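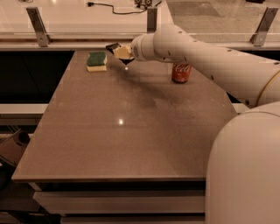 ## Lernt bitte das Wort für »Schraubenzieher«

Seit Juli wohne ich in Budapest, und wenn ich noch einmal den Satz höre »Ach, da kommst du doch mit Englisch locker durch«, dann schreie ich. Klar komme ich durch! Ich komme auch mit einem Regenschirm durch einen Schneesturm. Schön ist das nicht.

Ich finde nämlich (und darüber streite ich mich seit Wochen mit Séverine, die aus Lyon hergezogen ist und kein Wort Ungarisch spricht), dass man die Landessprache ab dem ersten Tag benutzen sollte, auch wenn es furchtbar klingt. Gerade dann! Séverine meint, sie wolle den Leuten im Laden nicht die Zeit stehlen. Das halte ich für eine sehr elegante Ausrede.

Neulich brauchte ich einen Schraubenzieher. Also rein in den Eisenwarenladen bei mir um die Ecke, das Wort hatte ich mir auf die Hand geschrieben, csavarhúzó, und natürlich war die Hälfte verschmiert. Ich habe irgendwas gesagt und dazu mit dem Handgelenk gedreht. Der Verkäufer hat mir einen Korkenzieher hingelegt. Dann haben wir beide so gelacht, dass die Frau hinter mir auch noch mitgemacht hat, und am Ende hatte ich den Schraubenzieher, vier Dübel und eine Empfehlung für einen Bäcker. Auf Englisch hätte ich den Schraubenzieher gehabt.

Meine Nachbarin Judit Juhász korrigiert mich inzwischen im Treppenhaus, streng und ungefragt. Ich liebe das. 302 Vokabeln stehen in meinem Heft, davon sitzen vielleicht die mit Essen. Die App dagegen, Talpur heißt sie, habe ich nach zwei Wochen gelöscht. Sie wollte dauernd, dass ich »Der Bär trinkt Milch« übersetze, und so ein Gespräch hat sich im Treppenhaus bisher nicht ergeben.

Ja, ich weiß, wer zwei Jobs und drei Kinder hat, setzt sich abends nicht über die Objektkonjugation. Die meine ich auch gar nicht. Ich meine uns, die wir freiwillig gekommen sind, mit Laptop und viel zu teurem Kaffee, und uns dann beschweren, die Leute hier seien so verschlossen. Mit wem sollen sie denn reden?

Séverine kommt morgen mit zum Bäcker. Bestellen muss sie.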